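Back to the tulips, then

I said in June that I was done with artificial flowers. The shed was full, the spare room was getting that way, and I'd promised myself I would finish the bathroom tiling before I started anything else. Well, the bathroom has 11 tiles up and I have bought more tulips. So there we are!

What set me off was the windowsill in the hall. It faces north and gets no sun to speak of, and every real plant I've put on it has sulked and died (the fern lasted longest, poor thing). My neighbour's sill in Gedatcombe has looked lovely for years and I only found out this spring that hers are fake. I'd been admiring them through the glass for ages – I even asked her what she fed them.

My lot came from Skarnell, the big place off the ring road, at 5 pounds a bunch. I went in for one bunch. You can guess the rest.

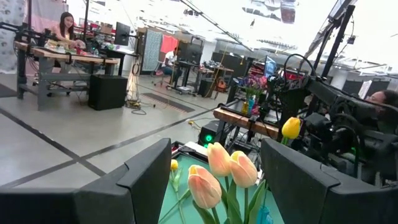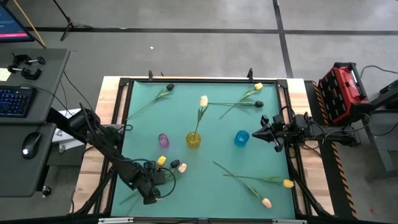 Tulips are harder to arrange than you'd think, and the vase matters more than the flowers do. I started with a great tall jug and they all slumped to one side like people waiting for a bus. Little glass cups are much kinder to them. One cream tulip standing up in a small yellow cup looks finished, to my eye, and you don't need to add a single thing to it. The pink ones are different, they want company, so I'd keep three of those together and let the heads sit at different heights. I'm less sure about the very dark buds. They can look a bit funereal by themselves, though next to a bright yellow one they perk up no end.

A few of you asked about weight, after my tall vase went over in the night and frightened the cat. I pour in a bag of the Dizon glass gravel, the clear sort, and it's been fine. Rice works too but it goes grubby. Bend the stems before you put them in, and bend them more than feels polite.

Dusting: a soft paintbrush, or a hairdryer on cool if you can't be bothered. I can't usually be bothered.

Next job is the landing, where I'm thinking purples and blues if Prernura ever get their delivery in. They said 20 stems by the end of the month. And yes, the tiles, I know.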